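Do you need the Granelell plan?

Every February the meal-plan people come back with a new promise, and this year one of them kept mailing us into summer. Granelell wants $79 for 17 weeks of portion advice, delivered by an app called Ela. I read the free chapter twice. It says to weigh your food, write it down and eat less of it. My grandmother gave that advice for nothing, and she threw in soup.

The claim I keep tripping over is that five minutes of logging a day will "reset" your appetite. Reset it to what? The chapter lists five studies and names the authors of none. I wrote to ask for them on 14th August and got a coupon back.

In the first picture, a kitchen scale with two pieces of toy corn on it: 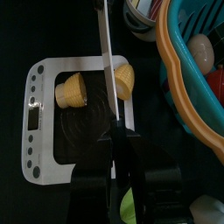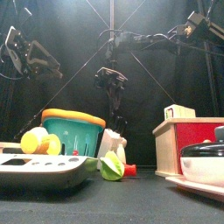

Weighing things is fine, and I do it for bread. What I doubt is that a subscription makes anyone better at it. If you've already paid, check the renewal terms, which sit on a separate page from the price. Mine would have rolled over without a reminder. I'm keeping my money until they send me those studies.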